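Terkorton Workshop: Tabletop Gallery, Cloth and Plain Solids

Gallery notes compiled by Radka Vidmar, 15 March 2018

The February sessions at Terkorton dealt with plain solids on cloth. Each set-up used one object, one light and one length of fabric, with as little else on the table as possible. The purpose was to learn how a surface takes light before moving on to glass and polished metal, which are harder and were left for the spring block. The notes below cover the table, the cloth, the lamp and the solids, followed by the gallery entry and the remarks sent in afterwards.

The table

The table is a folding type, 60 cm deep, set against the wall with a rail fixed over it. Depth matters more than width. A shallow table forces the object close to the backdrop, and its shadow then climbs the hanging cloth. Damir Janevski marked the table with chalk at the back third and at the halfway line, and most set-ups were placed on one of the two. The legs were packed with card on the window side, where the floor drops.

Height was left alone throughout. A low viewpoint shows the front of a solid and little of the top; a high one opens up the top and shortens the sides. Anyone repeating the work should fix the height first and write it down.

The cloth

Two lengths were cut from the same roll, bought from Mladenović. One covers the table and the other hangs from the rail. The same colour above and below keeps the join quiet, but it does not remove it. The tabletop catches more light than the hanging piece, so the line between them stays visible at most lamp positions.

Pressing was tried and given up after the second session. The cloth had been stored folded and the creases came back within the hour. For product work this would be a fault. For studies of light a creased backdrop is of some use: each ridge shows the direction of the lamp, and a change of angle can be read from the folds before it can be read from the object.

Pale cloth also throws colour. A white solid standing on it picks up a green tint on its lower faces. A dark matt solid hardly shows this, and for that reason the dark pieces were used first.

The lamp

One Flasel lamp on a stand, set above the table and off to one side. No second lamp and no reflector. The blind was down for all sittings. A sheet of tracing paper was clipped over the lamp at a hand's width from the glass. Without the paper the shadow has a hard rim; with it, the rim spreads and the darkest part draws in towards the foot of the object. Moving the paper further out softens the shadow more, at the cost of brightness.

Exposure was set for the cloth and left there. Setting it for a dark solid lifts the block to a middle tone and bleaches the table completely. Balakrishnan Kandasamy kept the log, which runs to 199 entries with lamp height, lamp angle and exposure for each. Sensitivity was held at 200 for the whole series. The log is kept in the cupboard with the cloth and can be copied on request.

The solids

Cubes, cylinders and cones from an Esix teaching set, with a matt finish. Gloss pieces in the same set were put aside. Dust shows badly on the dark ones and a soft brush was used between sittings. Fingers leave a shine on matt surfaces, so the pieces were handled by the lower edges.

Solids with flat faces are the most useful for a first sitting. Each face holds close to a single tone, and the step between two neighbouring faces gives a direct reading of how far round the lamp has been taken. On a cylinder the tone slides, and beginners tend to place the darkest band too near the edge.

Gallery

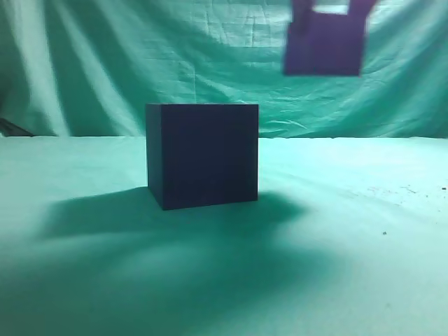 Dark navy cube on pale teal cloth. The narrow left face is slightly darker than the front, and the shadow falls mainly to the left with a soft edge. The top of the block stands just clear of the table line.

Viorica Vukadinović: I would keep the single lamp but try a darker cloth for the dark pieces as well. On a pale ground the eye goes to the contrast between block and table and reads the faces second. With the two closer in tone the step from face to face has to carry the drawing. It needs a longer exposure and a steady table. I did this with painted boxes and had to brush the lint off between every sitting, so choose a close weave.

Mateja Matić asks whether the tracing paper yellows under the lamp. It does, slowly. The sheet was replaced 2 times during February and the change was entered in the log on both occasions.

The cloth will stay up until the glass sittings begin. The chalk marks on the table should be left in place.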